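Zivham adds out-of-hours call routing to Damerano helpdesk

7 Mar 2025 – for immediate release

Zivham, which makes the Damerano helpdesk for small web agencies and freelance developers, has today switched on out-of-hours routing for all paying customers. No add-on. No new plan to buy. It's in the settings menu now, under Rota.

The feature watches a shared support inbox overnight and at weekends, picks out messages that match an agency's own rules, and rings whoever is on call. If they don't pick up it rings the next person on the list. Then the next. Everything else waits in the queue until morning, as before.

Rules can be set by client, by subject line, by the site the message came from or by contract level. An agency can say that a checkout failure on one client's shop always gets a phone call, while a font complaint from the same client never does. Rules can be tested against old tickets before they go live – most of the trial agencies did this and most of them changed something afterwards.

"We built it because customers kept asking for it, simple as that," said Makis Mavromatis, head of product at Zivham. "People were bolting together three or four different services to get a phone to ring. One of them changes its login and the whole thing goes quiet. You find out when the client phones you at your desk, cross."

The trial began in November with 26 agencies. Between them they put 2,569 messages through the new routing. Feedback from the trial led to two late changes: a snooze button that works from the lock screen, and a handover note which the outgoing person fills in at the end of there shift. The handover note is optional and can be turned off.

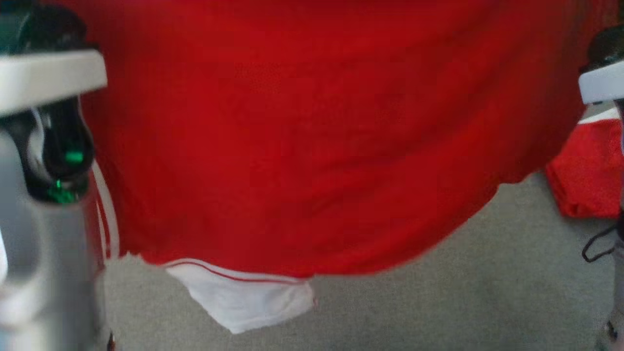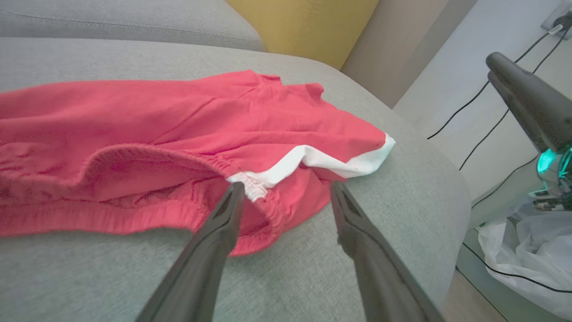 Red clothing, including a pair of shorts on a sofa (second picture).

Levidano, a web maintenance firm and one of the trial agencies, has moved its whole support rota over to Damerano. It looks after 100 sites, mostly for shops and lettings agents, and used to share one on-call mobile between the team. The mobile has been retired.

Also in this release:

Quiet hours for each person, set in their own time zone
Text message as a fallback when a call goes unanswered
A log of every call placed, answered or missed, which can be exported as a spreadsheet
Faster search in closed tickets
Fix for the bug where attachments over the size limit vanished without a warning

Calls and texts are included up to the fair use limit on each plan. Customers who go over will get an email first, and nothing is charged unless they agree to it. Full limits are on the pricing page.

Existing customers dont need to update anything. Account owners will see a short set-up screen next time they log in – it can be skipped and found again later under Rota. Phone numbers have to be confirmed by each team member before they can be added to a list, so worth doing that first. Anyone still on the old Dlamini plug-in will need to move to the current one before routing will work with contact forms. Steps for moving are in the help pages, and the support desk will do it for you on request.

A calendar link, so that booked leave takes people off the rota on its own, is being worked on. No release date yet.

About Zivham
Zivham makes support and ticketing software for small agencies. Its main product is Damerano, a shared inbox and helpdesk. The Dlamini plug-in connects Damerano to website contact forms.

Press contact
Makis Mavromatis, Zivham. Screenshots and a trial login available on request via the press page.

Ends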